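平行夹爪套件选型评测:Pinden 二指夹爪与腕部相机

本次评测对象为 Pinden 二指夹爪套件,含一对黑色指块、腕部相机支架和一根转接线。评测目的是确定下一年度卡片分拣工位的采购清单,预算上限按60个工时的集成量核算。

指块为厚重型,前端收窄。累计运行168小时后检查,内侧面有轻微擦痕,棱边有磨损,夹持力未见衰减。这类磨损属耗材范畴,报价时应单列备用指块,建议每工位配2对。

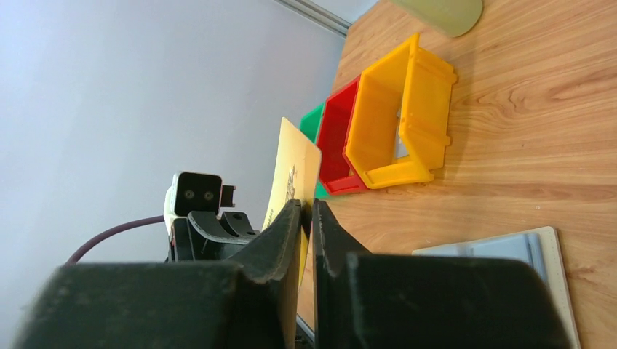

图片来源:Flultstead 工位测试记录 / Toivo Seppälä

卡片类薄件对指面平行度要求高。淡黄色卡片可在两指之间保持直立,但指块体积偏大,从腕部视角看,近处台面被遮去不少。若料盒像测试工位这样绿、红、黄三色紧挨摆放,仅靠腕部相机定位不够稳妥,预算中应另加一台固定视角相机。

线缆管理一项扣分。随附转接线偏短,腕部大角度翻转时余量不足,需自购延长线。Erkley 的同级套件附带线夹,单价高约20%,交期较短。Ngô 的方案未提供样机,本次不作比较。

采购建议:单班运行、工件厚度变化小的工位可选 Pinden;需要频繁换型的工位,先借样机试夹再下单。料盒和托盘不必从套件商处购买,通用塑料件即可。12月前下单的,请供应商书面确认备用指块的供货期。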